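How to Write Task Rules for a Simulated Arm Before Anyone Starts Scoring It
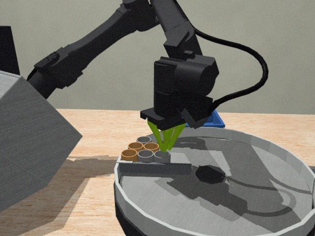
When I first started helping people set up simulated robot tasks, I thought the hard part would be the physics, and I spent many happy evenings fussing over friction values. What I should have been doing was writing down the rules! Two perfectly sensible people can watch the same run and score it differently, and both of them will be right by their own lights. Take a tray task with small round cups packed in a triangle, three orange-brown and three gray, and green fingertips coming down over the gray one at the right end of the front row. Is the job to pick up that cup, or would any gray cup do? May the fingers touch the neighbors? Does it matter if a cup leans against the low gray barrier when everything is over? If your task sheet can't answer those, your scores won't mean much, however pretty the rendering is. So pour yourself something warm and let's go through it the way we do at Gallagher.

What you'll need

A scene that loads the same way every time, a plain text file for the task sheet, and one other person who hasn't worked on the scene. That last one matters more than you'd think. Mine is usually Soudabeh Bakhtiari, who reads a sheet very slowly and puts a pencil mark wherever she has to guess.

Step 1. Name every object once

Pick one name for each thing and stick with it through the sheet, the code and the log. If it's a tray in the first line, it can't become a dish in the fourth. For objects that look alike, name them by color and starting spot, so you get "gray, front row, right" and so on. I know it's clunky to read. You'll be glad of it when you're digging through logs in December.

Step 2. Say what the start looks like

Write down where the arm is parked, which way the gripper faces, and how the objects are arranged. Then say how much of that is allowed to change between runs. We shift the objects by up to 10 millimeters and leave the tray alone. Whatever you choose, save the random seed with the run (please, please save the seed).

Step 3. Define success as a measurement

"Places the cup neatly" is a nice wish and a terrible rule. Ours for the Tistex tasks says that the cup is upright, touching the target surface, out of the gripper, and still for 21 simulation steps in a row. You may want a different number, and that's fine, but put a number.

Step 4. Decide about contact

This is where most of the arguments come from, so take your time. I like to sort contact into allowed, logged and stopping. Fingers brushing a neighboring cup is logged for us. The wrist or cable housing hitting the tray rim stops the run. Many simulators let cables pass straight through things, or don't give them any contact shape at all, so check how yours behaves before you write a rule that depends on it.

Step 5. Set a time limit and a force limit

We give each attempt 42 seconds of simulated time. Be sure to say simulated, because wall clock time depends on whose computer is doing the work, and a run shouldn't fail just for being on the older machine. For force, use the limit you'd accept on the real arm. A policy that wins by squashing things will have to unlearn all of it later.

Step 6. Do a dry scoring round

Before anybody trains or compares anything, record 70 runs, good and bad mixed together, and have two people score them separately from the sheet. No chatting until both are finished! Mehrangiz Tehrani ran ours at the Sidville office, and every disagreement went back to a sentence in Step 3 or Step 4 that I had been quite proud of.

Step 7. Freeze it and number it

Give the sheet a version number and write that number into every results file. If a rule changes, the number changes, and the old scores stay with the old sheet. Don't quietly fix a typo in a limit, even a tiny one.

If you keep your sheets in Gurus as we do, attach the scene file to the same entry, so the two can't wander apart when somebody tidies up the folders.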